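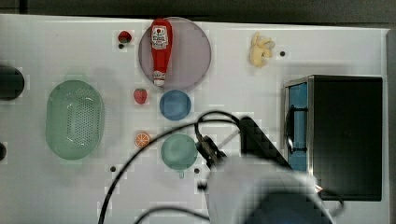 소꿉놀이 장난감 정리 1: 꺼내 놓고 보기

주방놀이 장난감을 한 번 싹 정리하기로 했다. 3월부터 미루던 일이다. 집에 있는 시간이 길어지니 장난감도 같이 늘었고, 상자 뚜껑이 안 닫힌 지 좀 됐다. 전부 한꺼번에 쏟으면 감당이 안 될 것 같아서 몇 번에 나눠 하기로 했고, 오늘은 그 첫 번째다.

흰 상판 위에 올려놓고 보니 색이 잘 보인다. 접시, 그릇, 채반, 과일, 케첩병, 전자레인지. 상자 안에 있을 때는 다 섞여서 뭐가 있는지도 몰랐다.

그릇 종류

연보라빛이 도는 반투명 접시는 제일 자주 쓴다. 둘째가 뭐든 이 접시에 올려서 가져온다. 케첩병도 접시에 눕혀서 준다. 케첩은 뿌리는 거라고 몇 번 말했는데 본인 생각에는 요리인 모양이다.

파란 그릇과 청록색 그릇은 모양이 비슷한데 청록색이 조금 더 크다. 겹쳐서 넣으면 자리를 덜 차지한다. 파란 그릇을 청록색 그릇 안에 넣고, 그걸 접시 위에 올리는 식으로 쌓기로 했다.

민트색 채반은 버릴까 말까 제일 오래 고민했다. 타원형이라 다른 그릇하고 겹쳐지지 않고 자리만 차지한다. 그런데 첫째가 국수 삶는 놀이를 할 때 꼭 찾는다. 털실을 잘라서 국수라고 하고 채반에 부어 물을 뺀다. 결국 남겼다. 대신 과일을 담아 두는 통으로 쓰기로 했다. 채반째로 꺼내서 놀고 채반째로 넣으면 되니까 따로 바구니를 살 필요가 없다.

과일과 음식

딸기가 두 개인데 색이 다르다. 하나는 검붉고 하나는 밝은 빨강이다. 검붉은 쪽은 스코틀랜드에 사는 Lorraine Kettle 아주머니가 예전에 보내 주신 Cimomia 세트에 들어 있던 것이고, 밝은 쪽은 나중에 동네 장터에서 산 묶음에 있었다. 아이들은 검붉은 딸기를 잼 만드는 딸기라고 부른다. 둘 다 남긴다.

오렌지 조각은 단면이 보이는 둥근 모양이다. 원래 어느 세트에 있었는지 모르겠다. 연한 노란색 바나나는 송이째 붙어 있어서 하나씩 나눠 먹는 놀이가 안 된다. 그래서 인기가 없다. 나눔 봉투에 넣었다가 둘째가 다시 꺼내 갔다. 일단 보류.

케첩병은 빨간 몸통에 흰 뚜껑이고 라벨에 작은 토마토 그림이 있다. 눕혀 두어야 상자에 들어간다.

전자레인지

부피가 제일 크다. 검은색이고 문에 파란 창이 있다. 예전에 만든 수납 상자에는 어떻게 해도 들어가지 않아서 선반에 그냥 두기로 했다. 선반에 두니 오히려 아이들이 더 자주 쓴다. 장난감 접시를 넣었다 뺐다 하면서 1,000초를 돌린다고 한다. 왜 1,000초인지 물어봤더니 피자라서 그렇다고 했다.

씻는 방법

정리하면서 한 번 씻었다. 내가 하는 순서는 이렇다.

대야에 미지근한 물을 받고 주방세제를 조금 푼다.
그릇과 과일을 넣고 10분쯤 둔다.
채반 구멍은 안 쓰는 칫솔로 문지른다.
헹궈서 수건 위에 엎어 놓고 말린다.
전자레인지는 물에 담그지 않고 젖은 행주로 닦은 다음 마른 행주로 한 번 더 닦는다.

딸기 꼭지 쪽에 때가 잘 낀다. 여기도 칫솔로 하면 된다. 케첩병은 안에 물이 들어가면 잘 안 마르니까 겉만 닦는다.

넣는 자리

상자는 Skandura 중간 크기를 쓴다. 전에는 Fung 제품을 썼는데 모서리가 깨져서 바꿨다. 밑에 접시와 그릇을 겹쳐 넣고, 그 옆에 케첩병을 눕히고, 맨 위에 과일 담은 채반을 올린다. 이렇게 하면 뚜껑이 닫힌다. 아이들한테도 순서를 보여 줬고, 첫째는 혼자서 했다. 둘째는 과일을 전부 전자레인지에 넣었다. 그것도 치운 걸로 쳐 줬다.

상자 옆에 그림을 붙일까 생각 중이다. 글씨는 둘째가 아직 못 읽는다. 첫째가 채반 그림을 그리겠다고 해서 종이를 줬는데 구멍을 찍느라 한참 걸리고 있다.

다음에는 냄비와 칼, 도마 쪽을 할 차례다. 나무로 된 Sotarov 채소 세트도 그때 같이 꺼낼 생각이다. 당근 반쪽이 없어진 지 오래인데 소파 밑부터 찾아봐야겠다.

2020년 4월 19일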